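An Afternoon at the Trirdale Shared Workshop

I went to Trirdale in October expecting robots. What I got first was tea, a sign-in sheet and a long talk from Howard Haslam on who had been using the good screwdrivers.

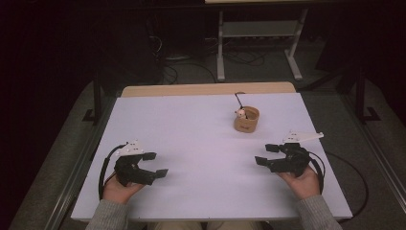 Both grippers at the bench, with the small white figure in its cup behind them.

The build is called Gresavix, a name Howard defends and everyone else tolerates. It starts with a pair of grippers you hold yourself, black fingers with a white plastic bracket on top, and a cable on each that has firm ideas about where it wants to go. Stijn Van Dijk drew the brackets at home and is now on version 6. Version 4 is spoken of quietly.

I was allowed a turn. You feel like a lobster for the first few minutes, then like a slightly better lobster. Elsie Naylor had me pass a sponge from left to right and back, and was kind about the results. She wants 100 clean passes before they bolt anything to a motor. My contribution to the total was 2.

The arms themselves were in pieces in the back room, waiting on a part from Whiteley that Lorraine Furnival has been chasing since summer. She showed me the emails. They were the most gripping thing I saw all day.

Parking is behind the building. Bring your own mug.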